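Rerkbridge Kitchen Skills Program: progress report to the Hidari Fund
Reporting officer: Ainhoa Moya. Submitted 6 Oct 2021.
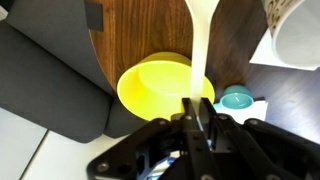
1. Scope of the period

Work in this period covered the pouring and measuring unit, the second of the units funded under the current agreement. The unit deals with transfer of liquids between household vessels: mug to bowl, jug to bowl, and measuring cup to bowl. Cutting and stovetop units are outside this report.

2. Equipment

The standard bench set has been fixed. It consists of a yellow plastic mixing bowl with a thick rounded rim, a small teal measuring cup with a short handle, a mug and a sheet of white paper laid under the cup. The paper shows up spills of coloured liquids and is replaced between exercises. It is of little use for milk, and a dark tray liner has been ordered from Plilletti for that purpose.

Mugs are not standardised. Patterned and plain mugs are both accepted provided the interior is white, so that the fill line can be read. Two patterns of jug supplied by Tarar were rejected on account of a dribbling spout.

3. Unit content

Jacobus Baloyi revised the pouring exercises in line with the comments on the previous report. White liquids are now introduced first. A milky stream is easier to follow against a yellow bowl than clear water, and the level in the bowl can be judged without leaning over the bench. Clear liquids follow in the second half of the unit.

The measuring exercise uses a target of 357 mL. The figure is deliberately awkward and requires one full pour plus a part measure. Results between 327 and 387 mL are accepted, a tolerance of 30 mL either side. Magdalini Raptis has asked that the tolerance be tightened for the final exercise. This has not been decided.

4. Expenditure

The allocation for consumables and small equipment was $2000. Expenditure to date is $359, covering bowls, measuring cups and paper. The tray liners will be charged to the same line on delivery.

5. Outstanding items

Written instructions for the clear-liquid exercises are in draft with Athina Kourkoulas. The storage labels need to be redone in the larger type size. Both items are due in November, together with the acquittal for this unit.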